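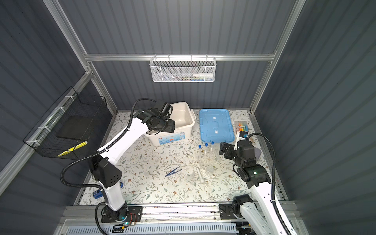 Finished the last of the three tracks for the Ukero EP at 3 this morning. Most of the work was the low end on the B side. Shirley Mellor sent back the first mix with one note, "kick too long," so I cut the tail and left the rest alone. The title track runs at 105 bpm and has two parts reaching in from either side the whole way, like the pair of white arms over that table, one from the left and one from the right.

Gosling is pressing 500 on black vinyl. No repress planned. Digital comes later, in November.

Eduardo Mota did the remix. He kept the vocal and threw out my drums. I like his better.

I'm playing all of it Sunday at Uletti, opening slot, vinyl only apart from the new stuff. Doors at 10.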